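Bindery workshop notebook, Teltbridge
Thu 13 April
Subject: Paste trials for the repair of cloth-bound ledgers

The second series of paste tests was begun this morning. The first series, completed in January, used the Tellora wheat starch only. The present series compares it with the Aksoy starch, which was ordered when the Tellora supply ran low. Both were cooked in the small double boiler at a ratio of one part starch to 6 parts water by volume, stirred throughout, and strained twice after cooling.

The Tellora paste strained cleanly. The Aksoy paste left a number of small lumps in the sieve and was passed through a third time. It is noticeably stiffer when cold and will require thinning before use on tissue. Samples were brushed onto strips of the gray Wulteck cloth and onto plain cotton, then laid between blotters under a 900 gram weight.
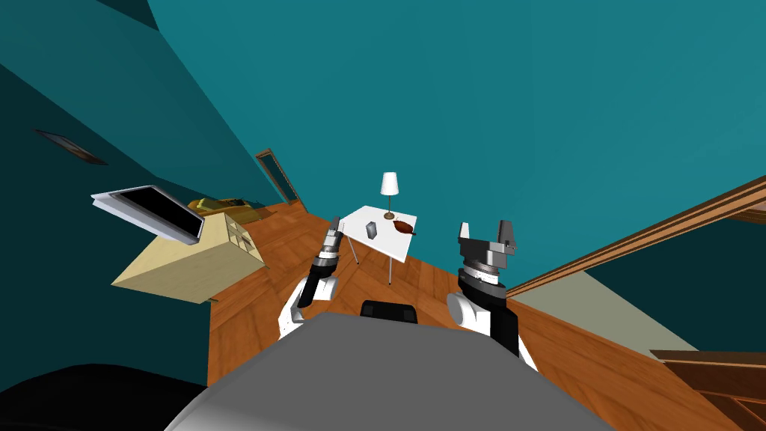
Should the strips be peeled on the day they are pasted?
They should stay under weight for 16 hours at least, and colleagues are asked to leave them until the following morning.

Strips peeled early in the January series gave uneven results, and those readings have been struck from the table. The entries remain legible in the earlier notebook and should not be copied forward.

The ledgers themselves have not been touched. Volume two has a split joint along the full height of the front board, and the spine lining is brittle. The order of around 200 sheets of repair tissue has been received and is stored flat in the lower drawer. The heavier weight was not included in the delivery and has been requested again.

Outstanding: relabel both starch jars with the date of opening; replace the worn sieve; cut further cotton strips, grain direction marked in pencil. The thinned Aksoy paste is to be tested next, on tissue only.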